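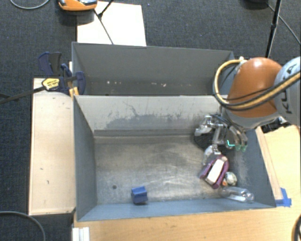

Ticket 133
Product: Clotport, invoice export
Opened by: Yaowalak Chantharasri
Status: waiting for customer

After the October update, the PDF export stops at page 2. The invoice has more pages on the screen, but the file is short. I tried two browsers and the result is the same.

Reply from Kulap Phuthong, 10:40
Thank you for the report. Please open Settings, then Print, and tell me which paper size is selected there.

Yaowalak, 11:15
It says Letter. I changed it to A4 and now all the pages are in the file. But our customers need Letter.

Kulap, 11:32
I can repeat this with Letter on my side. I passed it to the export team. Please send me one short file for comparison.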